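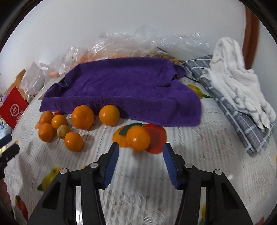

An orange on a fruit-print tablecloth.

Energy timers are the worst part of mobile games, and we should stop defending them

By Nerea Cordero
July 2018

I have played Kurkstead most days for two years. It is a farming and trading game for phones, made by a small studio called Betetti, and for the most part I like it a lot. You run a village on a river, you grow things, you load them on barges and send them downstream. The art is good and the music doesn't get on your nerves. My village is at level 51 and I know the name of every person in it.

I want to talk about the energy bar.

If you have played any free game on a phone in the last few years, you know how it works. Planting a field costs energy. Loading a barge costs energy. When the bar is empty you wait for it to fill, or you pay. In Kurkstead a full bar lasts me nine minutes of ordinary play, and then the game is finished with me until the afternoon.

The usual defence is that timers are good for players. I hear this from people who make games and, more often, from people who play them. They say the bar stops you from burning out, that it turns a game into a small daily habit, that it keeps you from sitting on the couch all evening. My friend Araceli Esteban made this case to me over lunch and she made it well. She has two kids and a long train ride, and she likes a game that tells her when to put it down.

I take the point, and I still think it is wrong. A game that wanted to protect my time would let me stop whenever I liked and lose nothing by it. Kurkstead does the opposite. If I leave the bar full overnight, the energy I would have earned is wasted, so I feel I should open the game before bed and again when I get up. The crops spoil if they sit too long. The barge captain sends me a notification at dinner. None of that is about moderation. It is a schedule, and the studio sets it.

Compare it with Cusero, which is an older game and a less pretty one. You pay once at the start and that is the last money it asks for. You can play for five minutes or all of a wet Sunday. I have put it down for months at a time and come back to find my save where I left it. I never felt it was using up my day, and I can't say that about a game that gives me nine minutes at a time.

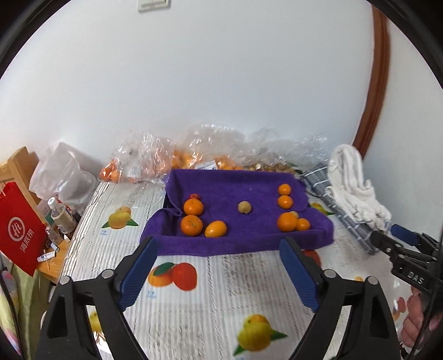
There is also the question of what the timer does to the design. Once a studio sells energy, every new feature has to spend it. When Kurkstead added the orchard last year I was looking forward to it. Growing fruit sounded like a nice change from barley, with trees that take a few seasons to come good. What we got was a second set of buttons to press that drained the same bar. A tree costs twice what a field costs. Picking costs energy, sorting costs energy, and packing the crates costs energy again. Somebody had to decide that sorting was a separate step, and I can't think of a reason for it other than the bar.

The festival in the spring update was the same. To get the lantern boat you needed 800 tokens in a week. I worked it out on paper and it could not be done without paying unless you woke up in the night. Plenty of people on the message board had done exactly that. Some were proud of it. I was a bit proud of it myself, until I had to go to work.

I know studios need to earn money. Betetti has staff and rent, and I have had two years of play from them for less than the price of a decent dinner. I would rather pay them properly. Sell me the orchard as an expansion. Sell me hats for the barge captain - I would buy the hats. Put a subscription on it, even, although I have enough of those already. Lebrun did this when it moved its card game off energy and started charging for each new deck. I went back to that game when they did it and I have bought every deck but one.

People say players won't pay up front on a phone, and maybe most won't. But we have had years of being taught that the first price is zero, and the players who would have paid have mostly drifted back to consoles or to books. It seems odd to train people out of paying and then to say that they don't want to.

Some people say I could simply ignore the bar. I tried that for most of a month. I played when I felt like it, let the crops spoil and turned off the notifications. It was more relaxing, I'll admit. My village also went backwards, my trading partners dropped me from their guild for being inactive, and one of them sent a message asking if I was all right. The game around the bar is built on the idea that you obey it.

So my request is a modest one. Keep the timers if you must, but let unused energy carry over and stop the crops from rotting while I'm asleep. Let a player who has paid anything at all switch the bar off for good. I would spend the money tonight, and I would probably play less than I do now.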